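Provden workshop, bench notes, August. Entry by W. Onsri.

The tableware and toy brick items were laid out at 14:00 on the marble-patterned top.

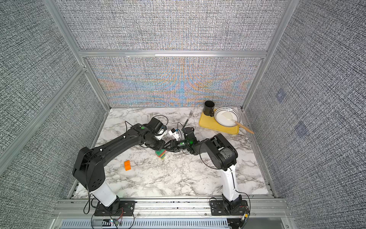 Item placement follows the list issued by Ms. Rungrueang. The yellow tray remains assigned to the back right corner, with the cup and the patterned bowl kept on it. Bowl is entered as item 718.

Brick colors are to be recorded by layer.
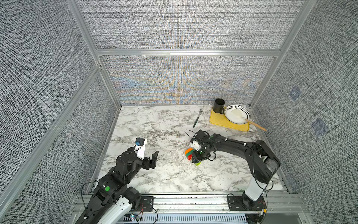 Mr. Charbonneau will enter the fork under cutlery and confirm the tray position before the next session.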